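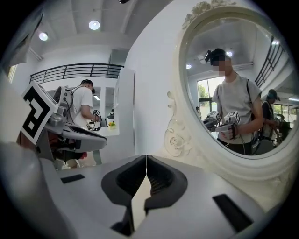 À qui s'adresse le kit de pinces à main de Stemarar ? Aux équipes qui veulent enregistrer des gestes de manipulation dans de vrais intérieurs, sans y transporter de bras robotisé.

Noemi Sanna s'occupe du produit chez Stemarar depuis la première version. Elle reçoit en fin de matinée, entre deux appels avec des clients, et commence par le contenu de la mallette : deux pinces à gâchette, leurs cubes de marqueurs, un module caméra à porter sur le front, les sangles et le chargeur. « On nous demande souvent une seule pince pour payer moins cher. On a arrêté de la vendre comme ça. Les gens revenaient commander la seconde au bout d'un mois. »

Le kit se loue ou s'achète. La location comprend le logiciel de Drivley, qui recale les trajectoires et écarte les prises inexploitables. À l'achat, il faut compter une licence à part, ce que plusieurs clients ont découvert au moment du devis. Noemi Sanna le reconnaît : « La page des tarifs était mal faite. Elle a été refaite en juillet. »

Duarte Bettencourt forme les opérateurs. La séance dure 90 minutes, casque compris. Il fait d'abord travailler à vide, ouvrir, fermer, approcher, puis il passe aux objets. Le défaut le plus courant est la vitesse. « Les gens vont au rythme de leurs mains. Il faut ralentir un peu, surtout au moment de lâcher. » L'autre difficulté tient aux marqueurs, que l'on masque facilement avec l'avant-bras ou avec la seconde pince. Il conseille de refaire la prise tout de suite — le tri du soir coûte plus de temps.

Chez Pomton, qui loue plusieurs kits pour ses propres campagnes, Yiğit Tuncer est globalement satisfait. Ses équipes enregistrent jusqu'à 1 000 prises par semaine. Il cite tout de même deux points à revoir : la sangle frontale, qui serre trop après une heure, et la gâchette, dont le ressort est dur pour les petites mains. « On a mis de la mousse sur la sangle. Pour la gâchette, on attend la pièce. »

La pièce en question est dessinée par Belmiro Meireles, qui confirme un ressort plus souple pour la prochaine série. Les patins des doigts seront vendus à l'unité. Jusqu'ici, il fallait remplacer le doigt entier.

Reste la question des miroirs et des grandes surfaces vitrées, que tous les utilisateurs finissent par poser. Un marqueur reflété peut être pris pour un vrai. Le logiciel propose de délimiter ces zones avant la séance, à la main, pièce par pièce. Noemi Sanna ne promet pas de détection automatique cette année. « Drivley y travaille. Je préfère ne pas donner de date. »

Les demandes de location passent par le formulaire du site, avec un délai de réponse de deux jours ouvrés.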